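Ticket 486 - Flight cage controller drops humidity set point overnight
Product: Gamurex enclosure controller, two-zone
Site: Grarstead aviary, indoor bird room
Opened by: Farzad Azimi
Assigned to: Srour support desk
Status: Resolved, monitoring
Priority: Normal (livestock housed, no welfare issue reported)

Problem as reported
Zone 2 (cockatiels and a pair of green-cheeked conures) is set to hold 50 per cent relative humidity. The set point is correct at lights out. By morning the display shows the factory default and the misting line has not run. Zone 1 (budgies) is on the same controller and is not affected. Power cycling restores normal operation until the following night.

Environment
Controller mounted on the wall outside the bird room, above the seed bins. Zone 2 probe is an Irov combined temperature and humidity probe, fitted in March as a replacement for the original. Misting pump and lamp timer share one power board. Firmware is the current release.

Log

Entry 1 - Srour support
Please confirm whether the override schedule is enabled for Zone 2, and export the event log for one full night. Do not clear the log after export.

Entry 2 - F. Azimi
Override schedule is off for both zones. Log attached. Zone 2 shows PROBE LOST at 2:10 am, PROBE FOUND a few seconds later, then DEFAULTS LOADED. Nothing is recorded against Zone 1. Birds are eating normally and droppings are normal. I am misting by hand with a spray bottle in the morning until this is fixed.

Entry 3 - Srour support
DEFAULTS LOADED after PROBE FOUND means the controller has treated the returning probe as a new device. Check the following with the power off:
Probe plug fully seated and the collar screwed down.
No chewed or flattened cable between the gland and the perch rail.
Probe address set to match the zone number.
Please also move anything the birds can reach away from the cable run before the next overnight test. Movement at the gland will produce the same log entries.

Entry 4 - F. Azimi
Plug and collar are fine. No bite marks, but the cable was slack where it comes through the mesh and a conure could have been pulling on it. I have clipped it to the outside of the cage and taken the toys and foraging boxes out of Zone 2 for the duration of the test. They will go back in once the fault is cleared.

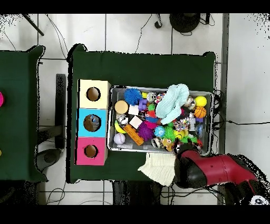
Boxes and toy tray on the table.

Overnight result with the cable clipped: same fault, 2:10 am again. The time is identical to the first log, so I don't think the birds are doing it.

Entry 5 - Srour support
Agreed. A repeatable time points to a scheduled load. What else switches on at 2:10? Please also read the address from the probe menu. It was not included in the last reply.

Entry 6 - F. Azimi
The dehumidifier in the feed store next door starts its defrost cycle then. It is on the same circuit as the power board. Probe address reads 0. I assumed it set itself when it was plugged in.

Entry 7 - Srour support
Address 0 is unassigned. The controller will accept readings from an unassigned probe but does not save a set point against it. A brief voltage dip drops the probe, and on return it is enrolled as new with default values. Zone 1 still has its original probe with a stored address, which is why it recovers cleanly.

Procedure:
1. Unplug the Zone 2 probe and wait 60 seconds.
2. Hold SET and MODE until the zone number flashes.
3. Plug the probe in and select 2. Press SET to save.
4. Re-enter the humidity set point and the high and low alarms. The alarms are not carried over.
5. Pull and refit the plug once. The display should return to your set point, not the default.

Entry 8 - F. Azimi
Done. Step 2 took several attempts - the buttons need to be pressed together. Address now reads 2 and the set point survives the plug test. I have also moved the power board to a different circuit from the dehumidifier.

Entry 9 - F. Azimi
4 nights with no PROBE LOST entries. Misting ran on schedule each morning. Alarm limits re-entered and tested with a damp cloth over the probe. Toys are back in with the conures.

Entry 10 - Srour support
Status changed to Resolved, monitoring. The installation sheet for replacement probes has been flagged for correction, as the addressing step currently appears only under "Adding a zone". Reply to this ticket with a fresh log export if the entry returns.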